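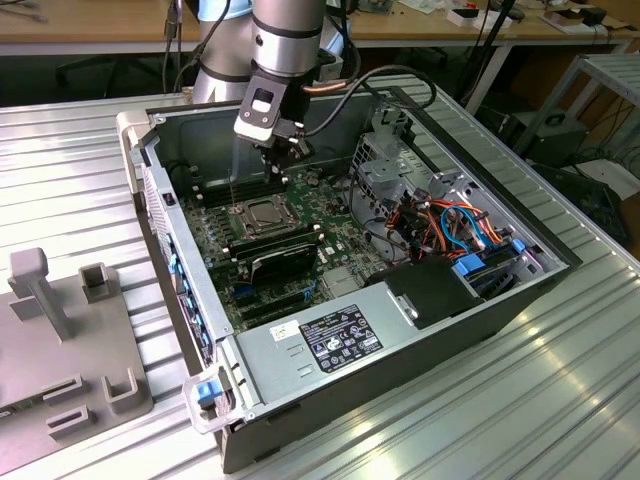
Workshop Tips: Cleaning Out and Checking an Old Desktop Tower

Posted Monday, August 17, 2015

An old office desktop will usually run for years longer than anyone expects if it gets opened up and cleaned once in a while. The tips on this page are for the plain tower type with a side panel that comes off. You need a Phillips screwdriver, a soft brush, a can of air, a few cotton swabs and a couple of small dishes for screws.

Before you open it

Shut the computer down, switch off the power supply if it has a switch, and pull the cord. Hold the power button in for a few seconds afterward. Unplug everything else from the back. If you think you won't remember what went where, put a bit of masking tape on each cable and write on it.

Lay the tower on its side with the removable panel facing up. Working on an upright case is a nuisance, and small screws end up under the board. Any hard, flat surface will do, as long as it isn't carpet. A ribbed metal table top is fine too, but keep your screw dish on it or the screws will roll into the grooves.

Touch bare metal on the chassis before you touch anything on the board, and again whenever you come back from another part of the room.

Getting the dust out

Start with the brush and work from the top of the case down. Do the vents in the front panel from the inside, then from the outside. Hold fan blades still with a finger while you use the air. Short bursts are best, with the can upright.

Don't use a household vacuum on the board itself. It's all right for the dust that lands on the table.

The power supply gets blown out through its vents and that is all. Leave its cover on. The label on the metal box is worth copying down while you have the case open, as you will want the numbers if you ever have to order another one.

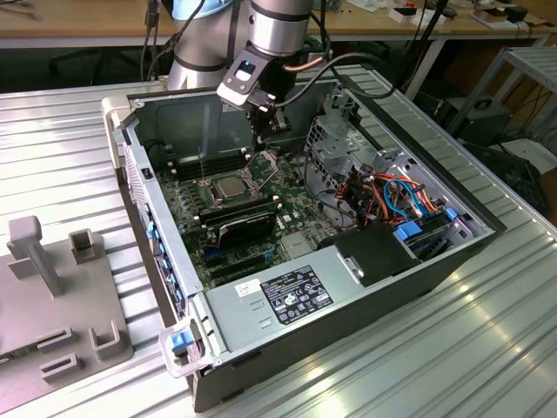
Memory

Loose or dirty memory is behind a lot of computers that beep and won't start. Open the clips at the ends of the slot, lift the module straight up by its edges, and wipe the gold contacts with a dry lint-free cloth. Blow out the slot before you put anything back.

To refit, line up the notch first. Then press down on both ends evenly until the clips close. It takes more push than most people like to give it. If one end sits higher than the other, take it out and start again.

When you buy more, check the manual for the type and the largest size the board accepts. We paid $19 for a used module at the Girkwood swap meet last November and it has been fine in the shop computer - a Zastis tower that does nothing all day but print labels. 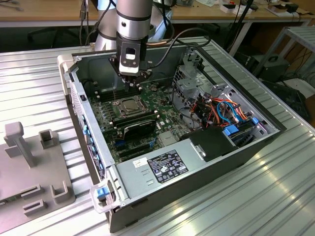 Put parts back in the order they came out, reversed. Keep your hands and any tool to one area at a time, and finish there before moving on. The processor socket is the place to be most careful. It has a metal frame and a lever, and in a tower lying flat like this one it is right in the middle of things while you are reaching for the memory slots beside it. Leave the lever alone unless you are changing the processor or have a reason to look under it. If the socket is empty, keep its cover on and keep swabs and brushes well away from the contacts.

The clock battery

If the computer loses the date every time it is unplugged, the coin battery on the board needs replacing. Most boards take a CR2032, but read the number on the old one. Note which side faces up. Press the small metal tab away from the battery with a fingernail or a plastic stick and it will lift out. You may have to go into setup afterward and put the date and time back in.

The printing on the board is a help with this job and with fan plugs. Look for the white lettering next to each connector, such as BATTERY1 or FAN_HDD1, and write down which cable came off which label.
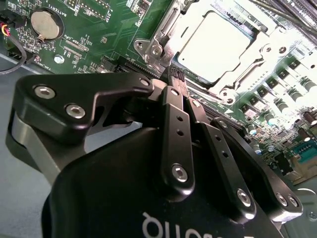 Closing up

Check for tools and stray screws. Push each cable you touched to make sure it is seated, and see that none of them lie against a fan. Plug in just the power, monitor and keyboard and try it before the panel goes back on. Keep your fingers out while it's running.

Once it starts normally, shut it down, unplug it, refit the panel and connect the rest.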